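Faz hoje uma semana que a Ovusico dorme na nossa cama e eu ainda acordo a meio da noite para ver se ela continua ali. Continua! Enroladinha aos pés, com o focinho enfiado debaixo da própria cauda, a ressonar como uma senhora de idade.

Para quem chegou agora: a Ovusico é uma cadela sem raça nenhuma (ou com todas, conforme o ângulo), de nove anos, que estava na associação Villside desde setembro. O nome já vinha com ela. Ninguém lá me soube explicar de onde saiu e eu também não o quis mudar, ela vira logo a cabeça quando o ouve.

## Porquê uma cadela velha

Perguntaram-me isto tantas vezes que vou responder aqui e pronto. Eu queria um cachorro. Fui à Villside com a ideia feita, já tinha visto fotografias de uma ninhada de pretos e brancos, lindos de morrer. O Amado Panganiban, que me abriu o portão, levou-me pelo corredor dos adultos porque o outro estava a ser lavado. Foi só isso. A meio do corredor havia uma cadela amarelada, de barbicha branca, que não ladrou, não saltou, só encostou o flanco à rede e ficou à espera que alguém lhe coçasse as costas. Cocei. Fiquei lá quase 70 minutos e os cachorros, coitados, nem os vi (já foram todos adotados, fui perguntar).

Os cães mais velhos são uma maravilha e tenho pena de só ter descoberto isto agora. Ela já sabia andar à trela. Já sabia que a rua é para umas coisas e a casa é para outras. Na primeira noite deu duas voltas à sala, cheirou o sofá, cheirou o gato (o McAlister, que fez de conta que não era nada com ele) e deitou-se.

## O gato

O McAlister merece um capítulo. Tem sete quilos e manda nesta casa há muito tempo. Preparei tudo como me aconselharam: quartos separados, mantas trocadas para se habituarem ao cheiro, portas entreabertas. Ao terceiro dia a porta ficou mal fechada e fui dar com os dois no tapete da cozinha, a um metro um do outro, de costas voltadas. Desde então é assim. Não são amigos, mas partilham o sol da manhã e ontem ele bebeu da tigela dela, com ela a ver! Para mim isto é um tratado de paz.

## Contas e comida

A primeira consulta, com análises, vacina e limpeza de um dente que estava mesmo feio, ficou em 494 euros. É dinheiro, não vou fingir que não é. A Villside ajudou com 100 e o resto veio do frasco das férias. Tem um princípio de artrose nas patas de trás e um sopro ligeirinho no coração que é para ir vigiando, e o veterinário diz que está ótima para a idade.

Na comida andámos aos tropeções. A ração que trouxe do abrigo ela comia por favor. Experimentei amolecê-la com água morna e um fio de caldo de frango sem sal e a tigela fica a brilhar. 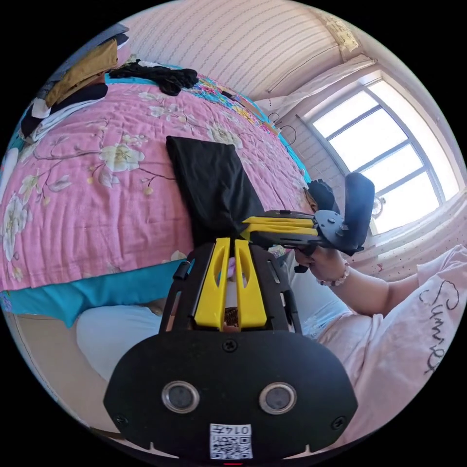
Os passeios são a parte de que gosto mais. Descemos a rua devagarinho, paramos em todas as esquinas, e o que eu fazia em dez minutos leva agora 43 (sim, cronometrei, estava curiosa). Conheci mais vizinhos numa semana do que em quatro anos a viver aqui. A senhora da retrosaria já tem biscoitos atrás do balcão, e há um salsicha chamado Flamach, no prédio em frente, que se apaixonou perdidamente e chora quando viramos a esquina. Ela não lhe liga nenhuma.

Se andam a pensar em adotar, peçam para ver os adultos também. Vão com tempo, sentem-se no chão, levem umas calças que se possam estragar. A Villside recebe visitas aos sábados à tarde e estão a precisar de mantas e toalhas velhas, quem tiver pode deixar no portão.

Amanhã vamos experimentar a praia pela primeira vez, se não chover. Levo a trela comprida, duas toalhas e o casaquinho vermelho que a minha mãe lhe tricotou e que lhe fica apertado na barriga. Depois conto!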